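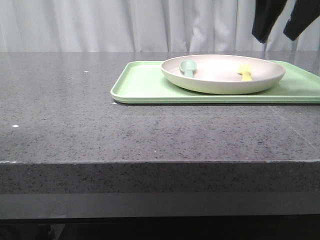 Manutenção de bancadas de pedra escura polida: limpeza, juntas e aresta frontal

Este procedimento aplica-se a bancadas de cozinha em granito ou em aglomerado de quartzo, de cor escura e com acabamento polido. Não serve para mármore nem para calcário, que reagem a produtos diferentes. Se não souber qual é o material da sua bancada, siga as indicações para granito, que são as mais restritivas.

Material necessário

Dois panos de microfibra sem costuras grossas
Detergente de loiça neutro
Água morna
Raspador de plástico (nunca metálico)
Álcool isopropílico
Fita de pintor
Lanterna pequena

1. Desimpedir a superfície

Retire o prato primeiro e o tabuleiro depois. Levante o tabuleiro na vertical, sem o arrastar: qualquer grão preso debaixo da base risca o polimento. Passe a base por água antes de o voltar a pousar. Se houver uma cortina encostada ao fundo da bancada, prenda-a para que não toque na pedra húmida.

2. Remover partículas soltas

Numa pedra cinzenta-escura, os pontos brancos soltos distinguem-se bem dos salpicos da própria pedra, mas só de perto. Passe a ponta do dedo: se o ponto se mexer, é resíduo; se estiver ao nível da superfície, faz parte do padrão. Recolha os resíduos com o pano seco, de trás para a frente, levantando-o no fim de cada passagem. O que estiver colado amolece com o pano húmido e sai com o raspador de plástico, inclinado e sem pressão.

3. Lavar

Deite 5 ml de detergente em 2 litros de água morna. Torça bem o pano e trabalhe por faixas, da esquerda para a direita. Enxague com o segundo pano, apenas com água, e seque de imediato. O excesso de detergente deixa uma película baça que se nota sobretudo nas zonas onde a luz se reflete.

4. Verificar a junta

As juntas entre placas podem ser quase invisíveis num padrão salpicado. Coloque a lanterna rente à pedra e procure uma linha fina. Passe a unha na perpendicular: deve sentir uma superfície contínua. Se a unha prender, limpe a zona com álcool isopropílico, deixe evaporar e marque o troço com fita de pintor. Não aplique silicone por cima de resina antiga -- a aderência é fraca e o remate suja-se depressa.

5. Inspecionar a aresta

A aresta superior é o ponto mais exposto a pancadas de tachos e tabuleiros. As lascas pequenas aparecem como marcas claras sobre a pedra escura. Limpe-as com álcool antes de as avaliar; muitas marcas claras são apenas calcário ou farinha.

Lascas superficiais podem ser preenchidas com resina transparente para pedra, em camadas finas, respeitando o tempo de cura indicado na embalagem. Lascas fundas, ou uma fissura que avance para o tampo, devem ser vistas por um marmorista.

6. Repor os objetos

Espere até a pedra estar completamente seca. Pouse o tabuleiro apoiado em toda a base, de preferência sem ficar sobre a junta.

Periodicidade

Passos 1 a 3: uma vez por semana. Passos 4 e 5: duas vezes por ano; por exemplo, em junho e em dezembro.

Texto: Tomás Horgan
Última revisão: 13 de outubro de 2020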